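Lighting at Stiststead: where we are with the replacement

The last of the fluorescent fittings on the upper floor at Stiststead came down in December, and the ceiling is now LED throughout, apart from the two store cupboards and the plant room. Several members have asked for the technical detail, and a few have asked why their desk looks different. Both are covered below. Ebuka Bashir did the survey and most of the measuring, and Nives Santoro wrote the control settings, so corrections should go to them in the first instance.

What was there before

The old installation was twin-tube fluorescent, two 49 W tubes per fitting on a high-frequency ballast, drawing 108 W per fitting at the terminals. There were 46 fittings in six rows running parallel to the windows. Switching was by row from a panel beside the stairs, with no dimming and no sensors. In practice all six rows were on whenever anyone was upstairs.

Tube replacement had been done piecemeal, so colour temperatures were mixed. The survey found 3000 K, 3500 K and 4000 K tubes, in some cases within a single fitting. The prismatic covers had yellowed unevenly, worst in the two rows nearest the south windows. Cleaning one cover brought back some of the lost light but none of the colour.

What was fitted

The new fittings are 36 W recessed panels from Caltton, one for one in the existing ceiling grid. We looked at reducing the number and decided against it. The grid spacing was already close to the maximum for even light at desk height, and cutting new positions would have meant disturbing ceiling tiles that are no longer made in that size.

All the panels are 4000 K with a stated colour rendering index of 90. The standard version at 80 was cheaper. Wing-yan Yip asked for the better one on behalf of the bookbinding and textile groups, both of whom match colours under these lights in the evening, and the difference in cost was accepted at the autumn meeting. The diffuser is a microprismatic sheet, chosen over plain opal for its lower brightness at shallow viewing angles.

Each panel has its own dimmable driver. They are wired in eight groups: the two window rows are each split into two halves, and the four inner rows are one group apiece.

Electrical load

Full load for the floor has gone from 4.97 kW to 1.66 kW. A separate meter was put on the lighting circuit when the first rows were changed over, and a second reading is taken at the distribution board as a check. Since the whole floor was commissioned, the meter has recorded 3,327 kWh. At full output that would be a little over 2,000 hours of use. True hours are higher, as the window rows spend much of the day dimmed, but the controller's own log of running hours was lost when its firmware was updated, so we can't give the figure. The log is now copied off monthly.

Standby consumption deserves a mention. The drivers and sensors together draw 14 W with every panel off. The old installation drew nothing when switched off. Over a full year the standby comes to 123 kWh, and it has been included in the running costs sent to members.

Light levels

Measurements were taken after dark, blinds down, with the meter lying flat at desk height and all groups at full output. The design target was 500 lux on the working area, maintained, which means the reading on new fittings has to be higher to allow for dirt and ageing. Readings at the desks ranged from 560 to 640 lux. The lowest were at the east end beside the tall shelving, where the end wall gives little back.

Those numbers are for full output. Yao-tsung Leung ran the same points again at the normal evening setting of 80 per cent and found everything between 450 and 515 lux. For reading and general desk work this is ample. Anyone doing fine work should bring the local group up to full using the wall plate.

Surfaces

Part of the difference people have noticed comes from the tables. A light meter lying on a desk measures the light arriving. What the eye sees is the light leaving, and that depends on how much the surface reflects and in what manner. The old dark-stained desks in the east bay reflect 14 per cent of the light that falls on them, measured with a grey card for comparison. Paper on a surface that dark is several times brighter than its surroundings, and some people find this tiring over a long session. Pale tops bring the two much closer.

Finish matters as much as shade. A gloss top acts as a poor mirror and shows an image of the ceiling panel to anyone sitting at the wrong angle, however good the diffuser. A matt top scatters the same light in all directions, so the surface looks much the same from any seat.
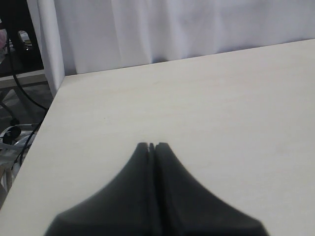

A matt, creamy off-white table top. The surface looks greyer towards the lower right.

Even a plain matt surface rarely looks one colour all over. Light from different sources mixes in different proportions across it, and daylight, which is bluer than the panels for most of the day, adds to this near windows. If you are judging paint, thread or paper, move the sample about before deciding. Better still, use the viewing booth in the Au room, which has its own lamps and neutral grey walls.

Members have asked whether the dark desks could be refinished. Chin-lung Yang has looked at the veneer in the east bay and thinks it too thin to sand. A pale desk mat does most of the job and costs very little. The mats should be matt, and light grey or cream. Pure white is brighter than needed under these fittings.

Flicker

Two complaints of flicker were received in the first month. One was traced to a loose neutral in a junction box above the third row and has been put right. The other could not be reproduced with the naked eye. Measurement with a photodiode and oscilloscope showed ripple at 100 Hz on three panels, at a modulation depth far above the rest. All three had drivers from the same batch. Caltton replaced them without argument, and the remainder were then checked one at a time at 100, 50 and 20 per cent output.

At 20 per cent there is some modulation on every panel, at a frequency well above the range in which people report discomfort. It may still show as faint banding on a phone camera with a fast shutter. Banding on a phone screen does not need to be reported. Visible flicker does, and the report should give the panel number, which is printed on the white label on the trim.

Controls

Nives has reset the daylight sensors twice. The first settings were too quick, and passing cloud made the window rows rise and fall in a way that people noticed. The response time is now four minutes in both directions, with a minimum output of 20 per cent. The sensors look down at the desks and so respond to reflected light. Changing what lies beneath them changes their reading. When the dark baize was put out for the card evening, the two nearest groups went up to full, as they are designed to do.

Presence detection is set to 20 minutes. The detectors work by passive infrared and do not see well past the tall shelving. If the lights dim while you are sitting still at the east end, the override on the wall plate holds them on for two hours. A second detector for that bay is on order from Besex, delivery not yet confirmed.

Wall plate functions, for reference:

Short press, top: local group up one step
Short press, bottom: local group down one step
Long press, top: local group to full output, two hours
Long press, bottom: local group off
Both together: return to automatic

Disposal

The tubes went as hazardous waste on account of the mercury and were collected in the cardboard coffins supplied by the contractor. Fourteen ballasts in working order were kept back as spares for the workshop building, which will stay on fluorescent for now. The steel bodies were sold for scrap. The covers could not be recycled locally.

Still to do

The emergency fittings over the stairs are a separate system and have not been touched. Their batteries are due for a full-duration discharge test, during which the stairs will be closed for three hours in the early morning. A notice will go up at the foot of the stairs beforehand.

Light readings will be repeated at the same points after a year. The measuring points are marked by small numbered dots on the desk edges, so please leave these in place when cleaning. Ebuka has the full table of readings and will send a copy to anyone who asks.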